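About Us

Hi, I'm Rebecca D'Amico, and I started Kellthorpe because I hate folding fitted sheets. People laugh when I say that at trade shows, but it's true! I spent 11 years running the back end of a commercial laundry in Indandale, and every spring some salesman would come by and tell me a machine was about to take over the folding table. Every spring I'd ask him to show me. He'd show me a video.

So now I'm the one with the robots, and I try to be a better salesman than those guys were (low bar, I know).

What we do

We try out robot arms on everyday chores, the kind people do at home and the kind they do on a shop floor between the "real" jobs. Folding, wrapping, wiping down, sorting a bin, putting the lid back on the thing. Then we write up how it went, in plain words, for the people thinking about buying. Our customers are mostly laundries, small packing shops and a couple of care homes. They don't want a research paper. They want to know if the arm can do the job on a busy morning with a new hire standing next to it.

Our chore list has 196 tasks on it right now. It started as a legal pad I kept by the dryer, and I still add to it by hand before anybody types it up.

Can they do it yet?

Some of it, yes. Stiff things that always come in the same shape and sit in the same spot are in decent shape, and if that's your whole job, call us, we'll probably have good news. Cloth is where it gets hard. A towel never lands the same way twice, and the minute you wrap it around something else you've got two problems, the thing and the towel. You and I do it while talking on the phone. A pair of arms has to find an edge, hang on to it and not lose the thing underneath, and that's a lot to ask!
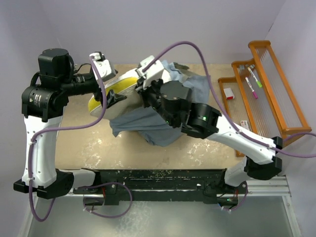
Two arms, one crumpled cloth and the yellow-and-gray object it's bundled around.

We score each chore over 60 tries, same setup, same people watching. If you ask me about a chore and we haven't done all the tries, I'll tell you we don't know. That has cost us a sale or two and I can live with it.

Where we are

We're at 1547 Leone Street, in the old Denodari building, second door past the loading dock. The front buzzer sticks, so push hard. We open the shop to visitors one afternoon each May, and the rest of the year you can just write and ask. Bring a chore with you if you can carry it. A guy once brought a whole box of his restaurant's napkins and we had a great time (the napkins won).

Working with us

Send me a note with what the job is, who does it now and what goes wrong with it most often. I read them all myself, usually before 7 in the morning with coffee, and I'll write back either way. And if it's fitted sheets, please be patient with me. They're still on the list.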